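¿Puede una máquina encargarse ya de las tareas de casa? El caso de la lámpara de escritorio
Memoria del proyecto de la asignatura Automatización y Entorno Doméstico
Autores: Milan Goossens y Corrado Gentile

1. Planteamiento

Cuando empezamos el trabajo queríamos responder a una pregunta general: qué tareas domésticas puede hacer hoy un brazo robótico sin ayuda. La pregunta resultó demasiado amplia y en la segunda tutoría la redujimos a un solo objeto, una lámpara de mesa con cuello flexible. Las tareas que estudiamos son encenderla, apagarla, orientar la pantalla y moverla de sitio.

Elegimos la lámpara por tres motivos. Es un objeto que hay en casi cualquier casa, combina partes rígidas con otras que se doblan y tiene un interruptor pequeño, que obliga a tocar en un punto concreto. Además lleva cable, y el cable acabó ocupando más páginas de nuestro cuaderno que la propia lámpara.

2. El objeto y la mesa de trabajo

Trabajamos sobre una mesa blanca y lisa. La lámpara es azul brillante, con la base en forma de cúpula y el interruptor colocado en la parte alta de esa base. El acabado brillante nos dio problemas con la visión: el programa que usamos, al que llamamos Poka, confundía a veces los reflejos con el borde de la pantalla.
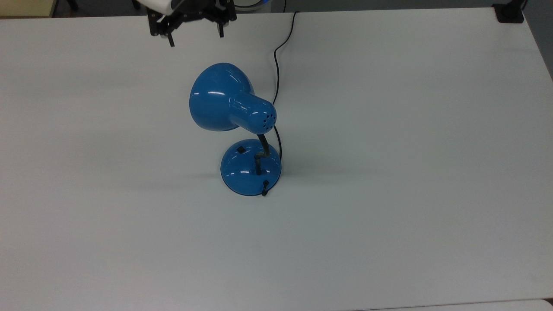

Figura 1. Lámpara sobre la mesa, con la pinza al fondo.

El cuello flexible complica la orientación. Si se empuja la pantalla por un lado, el cuello cede, pero también puede girar la base. Una persona sujeta la base con una mano y mueve la pantalla con la otra sin pensarlo. Con una sola pinza hay que empujar despacio y corregir, y cada corrección cambia la postura de la que parte la siguiente.

3. Pruebas

Hicimos 302 intentos de los 400 previstos. Los que faltan corresponden a la tarea de traslado, que suspendimos en julio por falta de horas de laboratorio. Consideramos válido un intento cuando la lámpara terminaba de pie y en el estado pedido, sin que nadie la tocara.

Pulsar el interruptor fue lo más fiable. Orientar la pantalla salió bien cuando el ángulo pedido era pequeño y mal cuando había que darle la vuelta casi entera. En el traslado, el fallo más repetido fue el cable: al levantar la base, la pinza tiraba de él o lo dejaba debajo al volver a apoyarla.
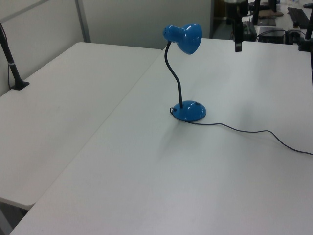 Para reducir ese fallo probamos a fijar una trayectoria que se alejara siempre del lado por el que sale el cable. Mejoró los resultados, pero solo mientras la lámpara empezaba en la misma postura. En cuanto la girábamos, la trayectoria dejaba de servir. Dejamos sin probar una segunda idea de Corrado, que consistía en apartar primero el cable con un movimiento independiente.

4. Discusión

Nuestra opinión es que la tarea de encender y apagar está resuelta en condiciones de laboratorio y que las otras dos no lo están. Tampoco sabemos cómo se portaría el sistema en un escritorio con libros, tazas y papeles - no lo hemos medido y preferimos no suponerlo.

Hay también una cuestión de coste. Para encender una luz existen soluciones mucho más simples, como un enchufe programable. El brazo solo tiene sentido si hace muchas tareas distintas con la misma mano. En el anteproyecto escribimos que eso llegaría a las casas antes de 2030. Hoy retiraríamos la fecha.

5. Trabajo pendiente

Completar los intentos de traslado. Repetir la orientación con una lámpara de acabado mate. Registrar por separado los fallos de visión y los de agarre, que en nuestra hoja de resultados aparecen mezclados en la misma columna.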